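Mug

A mug is a drinking vessel with a handle, used for the most part for hot drinks such as tea, coffee, cocoa and soup, and generally taller, thicker in the wall and less formal than a teacup. It does not as a rule come with a saucer, and it is the piece of crockery that many households own in the greatest number and the least order, having gathered them one at a time from shops, holidays and the backs of other people's cupboards. This article deals with the everyday mug, with its neighbours on the shelf, and with the ways in which such things are stored and dried in a small kitchen.

Form and size

The ordinary mug is a plain cylinder, or something near to it, with a flat foot and a single handle joined to the wall at two points. A common size holds around 300 millilitres when filled to a sensible level, leaving a little room at the top for milk and for walking about. Larger mugs are sold for soup and for people who do not care to get up again, and smaller ones for children and for strong coffee. The wall may be straight, bellied or slightly flared, and each shape has its friends. A bellied mug sits nicely between two cold hands, while a straight one is much easier to stack and to wash.

The handle deserves more attention than it usually gets. A generous loop will take three or four fingers, and a small one takes only one or two, so that the rest of the hand has to steady the wall. Small handles look neat and save space in a cupboard, but they can be tiresome on a heavy mug filled to the top.

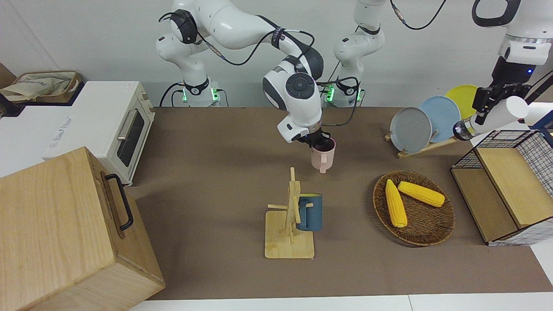

Colour is largely a matter of taste, though it has some bearing on daily use. Dark glazes hide tea stains, and pale ones show them, which some people consider a point in favour of the pale ones as it tells them when a good scrub is due. A pale pink mug with a small handle and an inside that looks darker at the rim is a pleasant sort of thing to have about the kitchen, and sits comfortably near white appliances and a woven tan basket. Households that own a number of similar mugs often give each person a colour, an arrangement that works very well until visitors arrive.

Makers and names

Mugs are made by large potteries and by people with a kiln in the shed, and the difference in price can be considerable. The Gesto pottery is known for a low, wide mug with a thick foot, first sold in a set of 5 and later singly, after customers wrote in to ask for replacements. The Dasa mug is taller and has its handle set high on the wall, a feature that divides opinion. Kollo, a kitchen shop, keeps 77 shapes in its catalogue if the espresso sizes are counted, and brings out a new glaze every October.

Related vessels

The mug shares its shelf with the teacup, the beaker and the drinking glass. The teacup is thinner and cools more quickly. The beaker has no handle and is therefore happier with cold drinks, or with lukewarm ones for the very young. The plain glass is preferred for water in most homes, partly from habit and partly from the simple pleasure of seeing what one is drinking – a glass that has been left on the side half full is also less likely to be forgotten than a mug in the same condition.

Storage and drying

Mugs are kept on shelves, on hooks, on wooden trees made for the purpose, or upside down on a cloth beside the sink. Hooks save the most room but put all the weight on the handle, and an older mug with a repaired handle is better off standing on its foot. Stacking is possible with straight-sided kinds, two high at the most, and never on a shelf that gets bumped by the door.
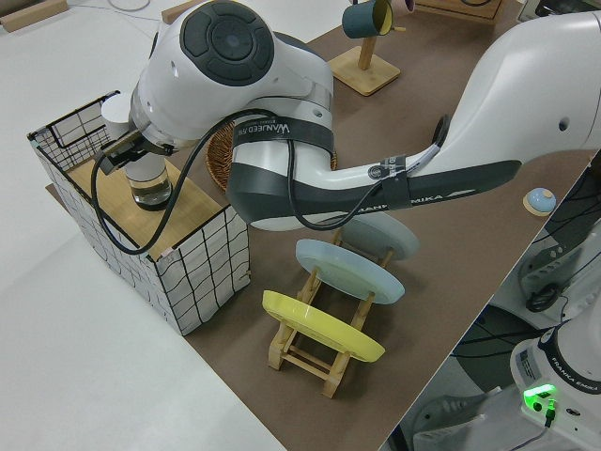
Where the sink is small, drying is often the real difficulty. Plates do best on edge in a slatted rack, with enough air between them for the water to run off, whereas mugs and glasses want to be turned over on a slightly ridged surface so that steam is not trapped beneath them. The Nyaga rack, a folding pattern found in many rented flats, has 7 slots for plates and a narrow ledge for cups, and is usually lifted off the worktop altogether between meals. A wire basket will also serve, provided the feet of the mugs do not slip between the wires.

Care

Most glazed mugs may be washed in hot water with ordinary washing-up liquid. Brown rings left by tea come away with a paste of bicarbonate of soda and a soft cloth, and a little patience will do more good than a scouring pad, which dulls the glaze. Mugs with metallic decoration should be kept out of the microwave. A mug with a hairline crack may go on holding pencils for many years, but ought to be retired from hot drinks.

See also: Teacup; Beaker; Dish rack; Washing-up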